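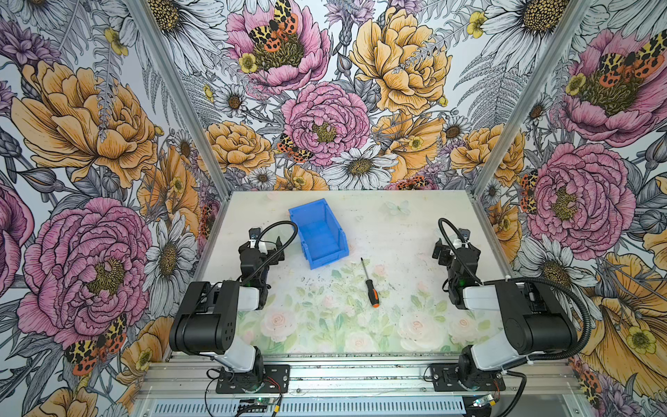 My sister says a person should never hang wallpaper in a room they have to sleep in that same night, and I wish very much that she had said it to me on the Friday and not on the Sunday evening, when I rang her from the landing with paste in my fringe.

She has papered three houses, so she is entitled to an opinion. I had papered nothing at all, unless you count the inside of a doll's house when I was nine, and that was done with leftover Christmas wrap and a glue stick. But I had been looking at the small back bedroom for years, with its tired magnolia walls and the patch where the radiator used to be, and something in me finally snapped. I wanted flowers. I wanted great big busy flowers all over the place, with leaves going in every direction – the sort of paper my gran had in her hall, where you could find a new bud every time you waited for her to put her coat on.

So I sent off for samples. Too many samples! Sundqvist were very quick and their papers are lovely, but everything was so pale and well behaved that it was hard to tell some of them from the magnolia. Then a little envelope came from Vedero with a pattern called Emness in it, and I knew before I'd got it flat on the table. It had peonies and something like honeysuckle and a lot of inky little stems. I stuck it to the wall with masking tape and kept popping upstairs to visit it, in the morning with the light coming in and again at night with the lamp on, and I liked it every time. The batch number was 3039, and I can tell you that without looking because I had to read it down the telephone when I found I was a roll short.

Do check your batch number, by the way, and do order the extra roll to begin with. I had measured the walls quite carefully and then forgotten all about the pattern repeat. With a big floral you lose a good length off nearly every drop just getting the flowers to meet up, and mine went in the bin in long sad strips (I have kept the best of them for lining drawers).

Now, paste. The man in the shop sold me a tub of Gromum, which goes on the wall and not on the paper, and I would never go back to anything else, not that I have anything else to go back to. You roll it on, you hang your piece from the top, and you can slide it about for a while until the petals join. The first drop took me 26 minutes. By the fourth I was feeling terribly pleased with myself and had the radio on. Then came the corner.

I had read that you mustn't wrap a full width round a corner, and I thought, well, mine looks straight enough. It wasn't. No corner in this house is straight, and by the time I'd smoothed the paper round, the peonies on the next wall were visibly leaning, like people on a ferry. Down it came. What you are meant to do is cut the strip so that only a little turns the corner, then drop a fresh plumb line and start again from that. I used a piece of string with a fishing weight on the end and it did very nicely.

The other thing I'd pass on is to change your blade far more often than seems decent. I went through 19 of them, which felt wasteful, but a blunt one drags the damp paper and leaves a furry edge, and you will see that furry edge every day from your pillow.

As for sleeping in there, my sister was right. The bed was in the middle of the room under a dust sheet, the window had to stay shut so the seams wouldn't dry too fast, and the whole place smelt like a school art cupboard. I gave up at two and went down to the sofa with a blanket.

It's all up now apart from the bit above the door, where I'm waiting for that last roll. They tell me it will come in June. The curtains look dreadful against it, so I suppose those are next, and I have a feeling they'll have to be green.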